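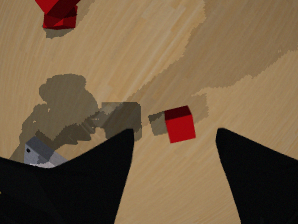 3.2 Surface figure and perceived wear

Buyers of secondhand tables tend to judge a top by its finish before they look at the joints or the legs. In the first part of the Lorel survey, respondents were asked to rate a set of tabletops for age, care and likely price, using a printed sheet of images and no other information. Light tops were rated as newer than dark ones in nearly every group, a result that agrees with the earlier work of Baptista and Tekleab on kitchen furniture. Grain had a smaller effect, but a steady one. A top such as the rendered one in Figure 4, where fine streaks run in curved diagonal arcs across pale wood, was often called "natural" or "brushed" in the written comments. The darker, grayish area toward the upper right of the same top drew a different response. Several respondents took it for a stain and lowered their price, while others read it as shade and made no change.

Figure 4. Light tan tabletop with curved diagonal grain.

This split matters for the pricing model in Section 5. Of the 400 sheets sent out in January, 300 came back complete, and the uneven tone of a top was mentioned more often than scratches or dents. Respondents who had sold furniture themselves were slower to lower a price for uneven tone - they tended to write that they would want to see the piece in daylight first. Those who had only bought furniture gave lower figures and fewer comments.

The price scale ran from 1 to 7, with the middle value marked "fair for its age." Orlandini has argued that a marked middle value pulls ratings toward it, and the returns from the Kistari district show some sign of this. We kept the mark so that the results could be compared with the earlier Wasevier sheets, which used the same wording. Ratings from the two districts were pooled only after the comments had been coded separately by two readers.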